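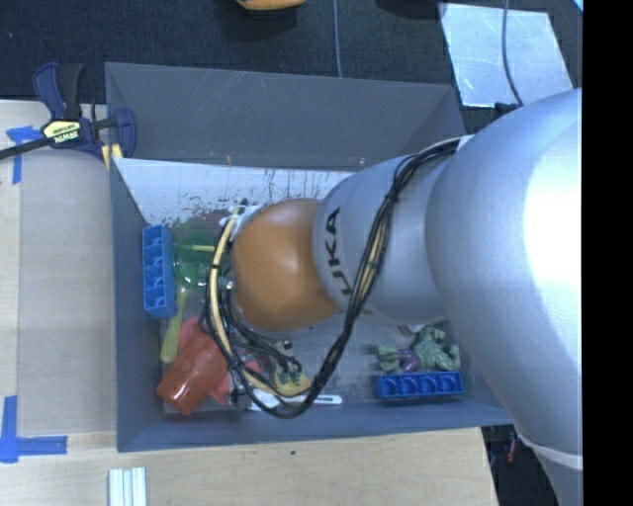
Four o'clock and Sharada still hadn't touched the bin.

Everything from her mum's kitchen in Pluvville that wasn't a plate or a pot had gone in there. Toys too. Kitchen stuff and toys all in together, becuase that was how Mum kept house. You went looking for a spoon and got a dinosaur.

The man from Pallgate had rung twice. Unit 411, out by tonight or pay another month. Two hours, he said. Cheerful about it.

Right. Start.

The green cup first. You could see your fingers through it. Cordial cup. Lime cordial in a green cup, so you never knew how much was left. Keep.

Blue block with the little compartments. Buttons? Pills? Her brother used to park things in it. One ant per room, he said, and charged them rent. She put it on the keep side, then the give side, then back.

Phone. Bradis again.

"You done?"

"Nearly."

"You haven't started."

"I've done a cup."

She heard him breathe out. Traffic behind him, an indicator ticking. He'd have the ute there by half five, he said, and the Tabrizi place shut at six, and if she wanted any of it donated it had to be in boxes. Boxes, Sharada. Not loose.

"What about the orange tumbler?" she said.

Nothing. Then, "The camping one?"

"Reddish. You bit it."

"I never bit it."

She turned it round in the light. No tooth marks. Maybe that was another one, maybe there'd been a whole set and he'd bitten all the rest. "Doesn't matter," she said.

"Keep it but."

So, keep. The yellow-green handle next, she had to tug, something had hold of the other end. It came. She stood there with it and she was six, on the step stool, batter up to the elbow, Mum saying slower, slower, you're not digging a hole. Radio going. April, rain on the tin.

Nearly five.

She got a box. Wrote KITCHEN on it, crossed that out, wrote TOYS, crossed that out. In the end just wrote KARTHA and her number, the one ending in 336, as if somebody might find it on a road and ring.

Cup, tumbler, handle thing, blue block. A bit of newspaper between. The keep box was full and the give box had nothing in it.

Horn outside. Bradis, early for once in his life. She wiped her face on her sleeve and went to get the roller door.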